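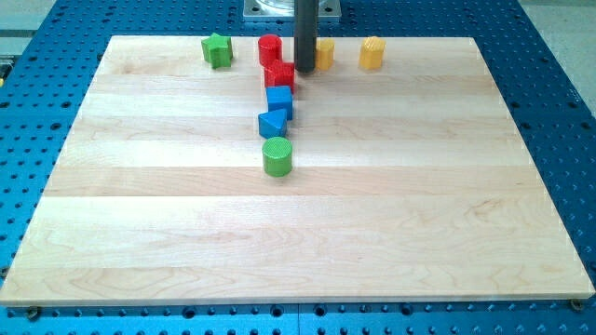
Painted wooden blocks on the maple board, Loditz tabletop bench.

Call for participants: help us write the good practice guide for tabletop robot testing

Zindico is looking for people to join the Loditz working group, and we'd love to hear from you! The group is putting together a shared set of rules for small robot benches, the kind where an arm moves everyday objects on a flat surface and somebody writes down how it went. Plenty of labs, classrooms and small companies run this kind of test. Very few of them run it the same way, so a result from one bench can be very hard to compare with a result from another.

We have a first draft. It covers board setup, object placement, resets, stopping rules and record keeping. What we need now is a good crowd of people to try it, argue with it and send it back covered in notes.

What the work is like

Most of the work happens at the bench. You'll set a wooden board on a work table, put out painted blocks following a layout card, run a short block of trials and fill in the run sheet as you go. Then you reset and do it again. A full pass through the draft is 200 trials, split over as many visits as you like. Some people enjoy a long quiet afternoon of it, others come for an hour at a time, and both are fine with us.

After each visit we ask for written comments on the rules themselves. Was the wording clear? Did you have to guess? Did you and your partner read the same line two different ways? (This happens a lot, and we are always delighted when somebody catches one.) The longest debate so far has been over what counts as a block being "placed" when it is touching its neighbor. We still don't have wording everybody likes, so if you have strong feelings about that, please apply.

Once a month there is a call to go through the comments and vote on changes. Calls run 90 minutes and start at 4 p.m.

Who we're looking for

We have two kinds of places.

Bench participants. You don't need any background in robotics. You do need to be comfortable reading instructions closely, and patient enough to follow them even when you think you know a better way (tell us the better way in your comments!). Teachers, lab technicians, warehouse staff, students and retired machinists would all be very welcome. You must be 18 or older.

Reviewers. You have run tests on robot arms or other automated equipment, or you have worked on written procedures in another field such as food safety, printing or medical labs. Reviewers can work entirely from home. We would especially like to hear from people who have had to repeat somebody else's test using only the paperwork.

House rules at the bench

These apply to everyone, including our own staff, and they're also the opening page of the draft.

Hands stay outside the board while the arm has power to its motors. Resets are done with the arm parked and the hold switch on.

Long hair tied back, no loose sleeves, no lanyards.

Anyone in the room can call a stop at any time. The run is logged as stopped and no one is asked to defend the call.

Failed trials go on the sheet exactly like good ones. A trial is never rerun to replace a bad result.

If a block gets chipped, or a screw on the table works loose, finish nothing. Stop, note it and tell the bench lead.

No changing the layout partway through a set, even if the card looks wrong. Finish the set, then write it up.

What you get

Bench participants receive $100 per half-day visit, plus travel costs within the region. Reviewers are paid a flat fee of $700 for the full round. Everyone gets the safety briefing, the complete draft with comments from the earlier group, and their name in the published guide if they want it there. The finished guide will be free to download and free to adapt.

You'll also get to spend time with people who care a great deal about small details. We think that's a pretty good reason to come.

Time and place

The round opens in April. Bench visits take place at our Noonan workshop, on the ground floor, with step-free access and free parking behind the building. The tables can be raised or lowered, and we can provide large-print layout cards and run sheets. Tell us what else would help and we'll do our best to have it ready. Morning visits start at 9 a.m. and afternoon visits at 1 p.m.

How to apply

Send a short note through the Fiteo form on the Zindico site. Please include:

which place you want, bench or reviewer
the times of day that suit you
one example of an instruction, from any part of your life, that you found confusing, and how you would rewrite it

The example matters most to us. It can be a recipe, a parking sign, a furniture leaflet, anything. Keep the whole note under 700 words. No resume needed.

We read every note and reply to all of them, usually within two weeks. If the bench places fill up, we'll offer you a spot on the waiting list and send you the draft anyway, so you can comment from home.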